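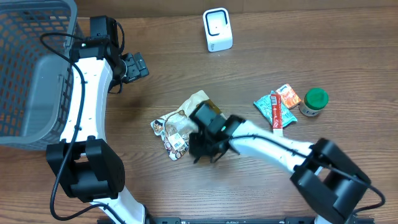
Issue 16

Marras snack sorting set, README
Last edit September 19, 2022, Holger Berge

READ THIS BEFORE TRAINING. Right arm gripper has a fault in part of the episodes. The logs don't show it. Details below.

What's in it
Two arms, wood tabletop, gray basket at upper left. Task is bags, packets and a jar into the basket. 2,814 episodes, fixed camera, joint states for both arms, gripper width, operator button presses.

What went wrong
Right gripper reports closed when it isn't. Width reading sticks at the last good value, fingers stop short, arm lifts anyway. Worst on flat crumpled bags, where the fingers have to get right down on the table. The jar is mostly fine.
Green light on the gripper stays on the whole time so don't use it as a health check. We did, for weeks.
Roughly 900 episodes affected, all after the Sketuton driver update. Left arm never did it.

Cause
Not fully nailed down. Cable at the right wrist got swapped, fault came back 4 episodes later. Rolling the driver back stopped it. Roltero has the logs, no answer yet.

Safety
When the width reading is stuck the force limit doesn't trip either. Arm pushed down into the table hard enough to stall the elbow, twice. Keep hands out of the work area untill the arms are powered down, not just paused. Pause holds torque.

Files
episodes/ everything, good and bad
flags.csv one row per episode, column grip_ok (1, 0, blank = not checked)
driver.txt which driver version ran when

Using it
Drop grip_ok = 0 for imitation. Keep them if you're doing failure detection, thats the only real use for them. Blank rows: look at the video, don't trust the success label. It was computed from gripper width.

Known gaps
Timestamps on the left arm drift a bit in long episodes. Pritico export script skips blank rows without a warning. Fix planned for October.

Questions to Holger, put the episode number in the subject line.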